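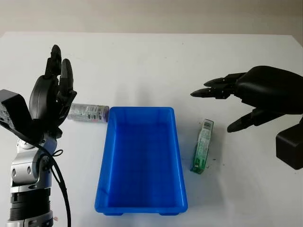
The public library in Mulau will stop charging fines on overdue books and will clear the balances of all current cardholders, the Araya District Library Service has announced.

The change takes effect on 30 Oct 2021 and covers both branches in the district, Mulau and Hirus. Residents whose cards were blocked for unpaid fines will be able to borrow again without filling out a form. According to the service, 213 cards are blocked at present, and 168 of those belong to borrowers under the age of 18.

"A child who owes a few dollars on a picture book tends to stay away," said Dagim Endale, director of the library service. "We would like those families to come back, and we would like the books back as well."

Fines brought in over $2,000 in the last budget year, a small part of the service's income. The district board approved the change in May, following a trial at the Hirus branch during which the share of items returned late stayed the same.

Borrowers will still be asked to pay for lost or badly damaged items. A book will be treated as lost when it is two months overdue, and the charge will be removed if the book is later returned in good condition. Items on loan from libraries outside the district are not covered by the new rules – the lending library's own terms continue to apply.

Reminders will be sent by email and text message before each due date. Cardholders are asked to check that their contact details are current, either at the front desk or by phone. The mobile stop at Fomura will follow the same rules as the branches.

Comments

hirus_reader
Good news. Does this include DVDs?

M. T.
I paid mine off last month. Will there be refunds?

Gardener52
Fine by me, but please bring back the late opening at Mulau. Some of us work until six.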